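How to plant a street tree pit so it soaks up rain

I've planted five of these little pits along Bromlow Street now, and I still get excited when the first big storm comes through and the water just disappears into the ground! You don't need a degree for it, only a permit from the city, a decent shovel and a free weekend.

Start with the soil. Most city pits are packed hard as a parking lot, so dig down 2 feet and break up the sides with a fork (your back will complain). Then pour in a bucket of water and come back in 72 hours. If there's still a puddle, pick a different spot or plan on adding a drain.

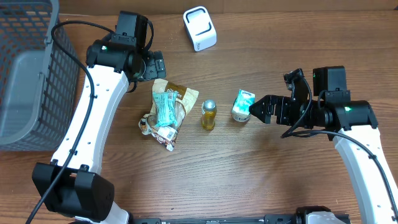
Next comes the mix. I go with two parts sandy loam to one part compost, and I keep the finished surface a few inches lower than the sidewalk – that dip is what holds the runoff. My neighbor Binta Akpan likes more compost in hers, but mine sank a lot the year I tried that.

Set the tree with the root flare showing, fill in gently, and water as you go. Don't stomp! 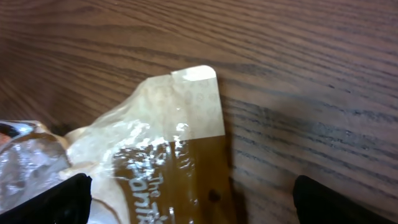
Plants for around the trunk

Sedges, coneflower and little bluestem have all done great for me. Put the sedges closest to the curb cut, where the water comes in fast, and leave a bare ring around the trunk so you can see what's going on down there.

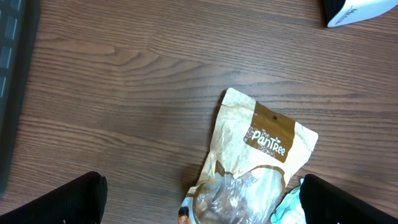

Mulch with shredded bark, because chips float off in a downpour and end up in the storm drain. Come January I rake out the trash and cut back anything floppy, and the sedges get left alone until spring.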